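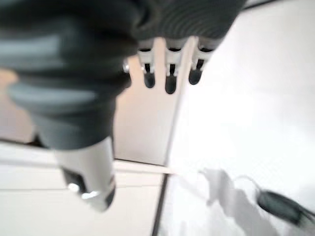 Re: [casden-neighbors] Storing water at home – how much, and where?

We use cookies to remember your list settings. Accept | Manage

Posted Tuesday, 7:40 p.m. by a list member on Plillalberg Road

> We lost water again on our side of Casden and I had one half-empty
> pitcher in the fridge. What do the rest of you keep on hand, and
> where on earth do you put it? Our kitchen is tiny.

Oh, I feel for you! We were on the dry end of the Tramunel main for years before we moved up the hill, and I still fill the kettle before bed out of habit.

The usual advice is a gallon per person per day, for three days at least. That sounds like a mountain of water when you live in an apartment, and I put it off for ages because of it. What finally worked for us was giving up on the big jugs (my back was glad) and tucking small bottles wherever there was a gap – under the bed, behind the boots, in the bottom of the linen closet. A deep kitchen drawer is handy too, as long as the runners can take the weight. Ours is rated for 50 pounds and I stay well under that.
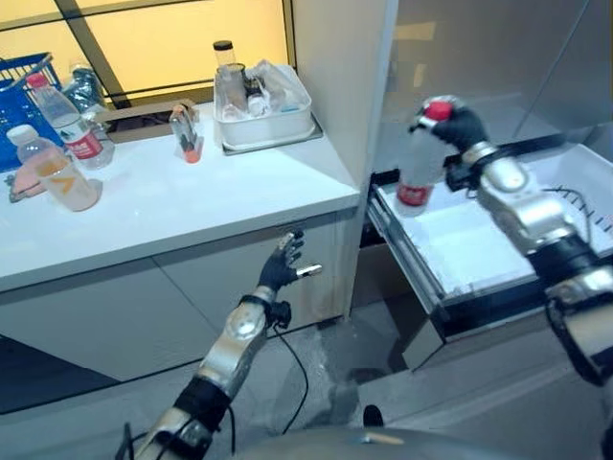 A few other things I've learned

Keep bottles away from the stove and out of the sun, and don't store them beside bleach or paint. I write the month on the caps with a marker and go through the oldest ones every September.

Don't forget water for flushing, either. We keep a lidded bucket in the tub cupboard for that and never drink from it.

The Naidoo hardware store had collapsible containers last time I was in, over by the garden hoses. I'd be happy to split a pack if anyone wants to go in on one.

Warmly, and good luck with the pitcher,
your neighbor up the hill

Recent on this list
Tramunel main: which streets are next?
Free to a good home: canning jars
Leaf pickup on Plillalberg Road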